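Lantern Walk (Trotcombe)

The Trotcombe Lantern Walk is a costumed evening parade for children and grown-ups, held every October in the village of Trotcombe. I've been going since I was small enough to be carried around it, and I've written most of this entry, so forgive me if it gets a bit personal in places (the wiki rules say first person is fine for local customs, I checked!).

Origins

The walk was started by Anselmo Collado, a schoolteacher who wanted the kids to have something to do in costume besides knocking on doors. The first one had a single rule: you had to have made at least one part of your outfit yourself. That rule is still on the poster, and people stretch it like crazy. I once counted a hand-sewn button as my whole contribution, and I got in.

Costumes

Store-bought outfits are welcome as long as the homemade bit is there. Witches and skeletons never go away, but there are local favorites too. The big one is the Plakiton, a long-necked marsh creature from a bedtime story that everybody in the valley seems to know a different version of. A proper Plakiton has a neck made from stuffed tights, a gray cape, and bells on the ankles, and you can hear them coming well before you see them. My cousins swear the cape should be green. They are wrong. 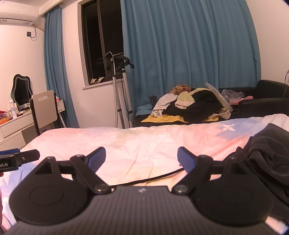 Group costumes took off after Tamsin Costigan opened her costume swap in the old Gachanja shoe store. You bring in last year's outfit, you get a paper ticket, and you pick something else off the rail. She also sells face paint and keeps a box of odd gloves that I could happily dig through all afternoon. The swap runs from September right up to 4 p.m. on the day of the walk, and that last hour is chaos, so go early if you need a child's size.

The route

Walkers gather by the library and set off at dusk. The path is 3 miles long if you do the whole loop by the mill, though most families with strollers peel off at the bridge and head back for soup. In a good year the walk draws up to 600 people, which is a lot for a village our size, and the line gets so stretched out that the front is home before the back has crossed the river.

The Kodholm cup

Prizes came later. The Kodholm bakery gives a cup for best homemade costume, plus 80 iced cookies that get handed out to whoever is standing closest. The cup has gone to a walking teapot, a very convincing heron and, one year, a dad dressed as a wet tent. I have entered four times and won nothing, but I did get a cookie.

See also: Plakiton (folklore); Trotcombe mill; Costume swaps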